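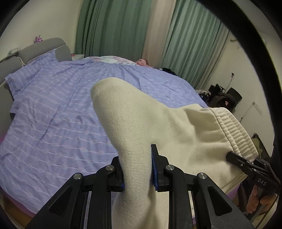 Plundmont Laundry and Bedroom Set: README and planning notes

Search this repository Go Advanced

Hello and welcome! If you've landed on this page you are probably in one of two camps. Either you want to use the recordings, in which case the folder notes are near the bottom, or you are trying to work out what it would cost you (in money, in shelf space, in patience) to set up something similar with hand-held grippers in ordinary homes. Most of the mail I get comes from the second camp, so most of this file is for you.

## What is in the set

Plundmont is a collection of short recordings of household work done with a pair of hand-held grippers, one in each hand. The tasks are the soft, floppy ones: socks, knitwear, pillowcases, towels. There are 1072 recordings in the current release, all made in lived-in rooms with the furniture left where it was. A typical one is a single garment being picked up off a bed, straightened out between the two grippers and laid down again.

## What we bought, and what I would buy now

We started with 2 pairs of grippers. I had budgeted for one, and Beltetti (our supplier for the mechanical parts) talked me into the second pair over a very long phone call, for which I am still grateful! A pair that is away being repaired is a pair that isn't recording, and with one pair the whole schedule stops.

Grip pads deserve their own line in the budget. Ours went in under "sundries" the first time and the sundries line was gone by June. Knitwear is kind to the pads, towels are not, and a worn pad lets thin fabric slide just when you are trying to pull a cuff straight. We now order 300 pads at a go, which sounds like a silly number until you remember that every jaw takes two and every pair of grippers has four jaws.

Other things I'd put on the list before anything fancy:

- Spare pivot screws, kept in a lidded tub.
- Cables longer than you think. You will be walking around a double bed with them, and a short one tugs at your wrist all afternoon.
- Cable ties and a soft strap to take the weight off the connector.
- A second set of chargers that lives in the car.
- Storage drives bought in matched sizes, so that copying from one to the next is dull.

I would not buy a folding table. We did, it was never once the right height, and people fold their washing on the bed anyway.

## Renting, buying or borrowing

Kowalchuk, who rent out test gear by the week, gave us a fair quote for the first stage, and for a small pilot I would still go that way. The break-even for us came at 7 weeks. Past that point we were paying rent on something we could have owned, and we had also started fitting our own pads, which made handing the equipment back a bit awkward. If your plan is longer than a couple of months, ask for a quote with the rent counted toward purchase. They may say no, but ours said yes after one email.

## Planning the visits

Leave more room than you want to. Early on I planned each home as though we'd be recording from the moment the door opened, and of course there is tea, and finding the sockets, and somebody looking for the other sock. Two homes in a day is a good day. Start at 9:30 and try to be packed by 4, while there is still decent light through the curtains.

Budget for training as well. New people squeeze too hard for the first morning and their hands get sore. We pay for that morning in full and keep none of the recordings from it.

## Known gaps

Very few fitted sheets. Hardly any buttons. Tights were tried and dropped from this release, and they may come back when we have narrower jaws (the money for those is in next year's request, fingers crossed). If your budget depends on seeing how the grippers cope with heavy coats, please do your own trial first, as we have none to show you.

## Folders

recordings/ holds the tasks, sorted by type of cloth
notes/ has the session sheets as typed on the day, spelling and all
budget/ has the blank planning sheet, which you are welcome to copy and change

## Contact

Tarek Karam looks after the budget folder and answers questions on quotes, spares and shipping. He likes it when you attach your own sheet, even a half-finished one. For anything to do with the recordings themselves, open an issue and I'll get to it as soon as I can.

14 comments Share (7)

Related items
Emus: kitchen drawer recordings, README
Emus: spare parts list and reorder levels
Plundmont blank planning sheet
Notes on shipping grippers by post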